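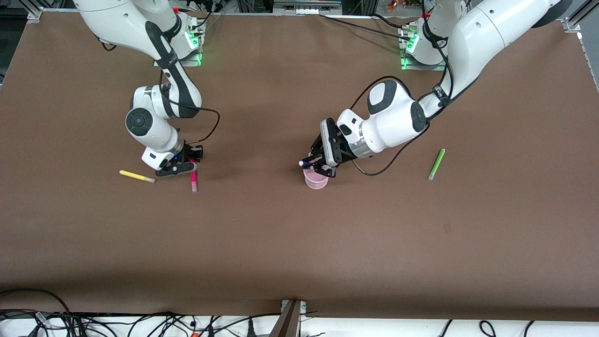

Does the color of the table paper change the way people use markers on it?

It does, mostly in which colors they reach for a second time. Light inks such as yellow lose a good deal of their strength on brown paper, and people tend to go back to darker or warmer colors once they have seen how a first line comes out.

4. Markers and covered tables

4.1 The working surface

We have grown fond of brown paper over the course of this project, and we should say so at the start, since it will color what follows. Most of the earlier work on shared drawing uses white sheets, one to a person, with a clear edge around each. The tables at the Rurdale craft rooms have always been covered from end to end, and people there draw, plan, tally, doodle and leave notes for each other straight onto the cover. We wanted to study the habit as it is, so we kept the cover and took away very little else.

The paper we settled on is smooth on its upper side. A rougher wrapping paper was tried in the first weeks and given up, as it pulled at the marker tips and left broken lines that were hard to sort from lines broken on purpose. Smooth paper has its own trouble - a marker set down on a slight slope will wander - but on a level table this hardly matters, and a flat surface shows a fresh line very cleanly. The cover was pulled tight and fixed underneath, so that no fold ran through the part of the table where people were likely to draw.

Figure 2, which opens this section, gives a fair idea of the two marker positions that our coding scheme leans on most. The pink marker is upright, its tip nearly at the paper, and we code this position as "poised." The yellow marker beside it lies flat on its own, with nothing touching it, and we code that one as "resting." The pink marker's body is translucent and the yellow one's barrel is a bright, plain yellow, and both stand out well against the brown. Readers who know only the ink may be surprised by this. A yellow marker is one of the easiest things to find on a brown table, and a yellow line is one of the hardest.

4.2 Choice of markers

Two makes were used. The Orita markers have a fairly firm tip and a narrow line, and the Firkaron markers are softer and give more ink for the same pressure. Each table was given the same 11 colors in each make, laid out in a shallow tray at the start of a session and not tidied again until the end. We went back and forth over whether to tidy between tasks. In the end we left things alone, because where a marker has been put down tells you a good deal about what its last user had in mind, and a tidy tray tells you nothing at all.

Every color was tested on the brown paper before any session was held. We drew 300 short strokes in all and let them dry overnight, then looked at them again in the morning by the window and once more under the ceiling lights. Blue, black, green and purple held up nicely in both kinds of light. Pink was a happy surprise: it dries a little duller than it goes down, but it keeps its warmth and reads well from across the table. Orange sits close to the paper and can look like a stain. Yellow was faint by daylight and fainter still under the ceiling lights, where some of the Orita strokes could only be found by tilting the sheet.

4.3 Putting down and picking up

A session produces a great many small movements, and we do not pretend to have caught them all. What we did record was each time a marker changed position, going from poised to resting or back again, using a position log adapted from the Sakamoto desk study. The log had 3,000 entries before checking. Entries were dropped when a sleeve or a cup hid the marker, or when the two coders could not agree after talking it over, and 2,394 were kept for the analysis.

It may help to say what counts as poised, as this caused more friendly argument among us than anything else in the scheme. A marker is poised when it is held with its tip toward the paper and close enough that a small downward movement would make a mark. It does not need to be writing. Many of the longest poised stretches in our log end with no mark made, and we think of these as a kind of thinking over the table. A marker held level, or waved about to make a point, is coded as "carried" and is left out of this section.

Resting markers were simpler, though they rewarded a second look. People seldom lined them up with the table edge. They were mostly left at a slant, often near the drawing they had last been used on, and a neighbor reaching over would take the nearest one even when a better color lay in the tray. We came to call this borrowing by nearness, and it was the main way that yellow found its way into drawings at all. Someone would pick it up because it was there, draw a line, lean in, frown a little, and then go looking for something stronger.

Caps deserve a line of their own. In October we switched to asking people to cap any marker they put down, after losing several Firkaron tips to a warm afternoon. The change slowed the picking up slightly and made no difference that we could see to which color was chosen. We have kept the sessions from before and after the switch together in what follows, and the separate tallies are given in the appendix for anyone who would like to check them.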